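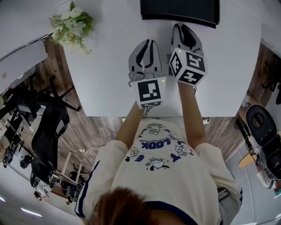
Page last changed: Sep 12, 2023

Seasonal trail and visitor guides wanted, Dodska Forest Park

Dodska Forest Park is taking on 2 seasonal guides for the coming year. The work starts in May and runs until the first snow closes the upper trails. Both positions are full time and based at the Torvik gate.

The park covers 4,000 acres of mixed pine and birch on the north side of the Torvik reservoir. Most of it was logging land until the county bought it, and the old haul roads now serve as the main walking routes. School groups come in spring and early summer, and families and day hikers make up most of the traffic after that.

What you would do

Lead guided walks on the Bondura loop and the reservoir trail. Groups are limited to 15 people.
Staff the gate desk, sell day passes and answer questions by phone and email.
Walk your assigned section of trail each morning and report downed trees, washouts and broken signs.
Help with the fall seed collection and the planting days that follow it.

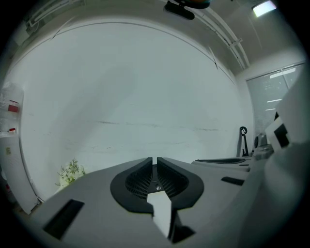 Guides also write a short trail report at the end of each shift. It goes up on the board at the gate and on the park website, so you need to be able to write clearly.

What we ask for

You should be comfortable speaking to groups and able to walk several miles over uneven ground with a pack. A valid driver's license is required. A current first aid certificate is required by your first day – we can point you to a course if yours has run out. Knowledge of local trees and birds is useful, but we train new guides before the season opens.

Pay and housing

Pay is hourly and depends on experience. Guides who finish the full season receive a bonus of $2,000. A shared cabin near the gate is available at low rent. It has heat and a kitchen but no cell signal. Rain gear and boots from Prututex are issued at the start and returned at the end.

How to apply

Send a resume and a one-page letter to Torbjørn Boström, visitor services, at the park office. Tell us which trails or parks you know well and when you could start. Interviews are held at the Torvik gate and include a short walk – please dress for the weather.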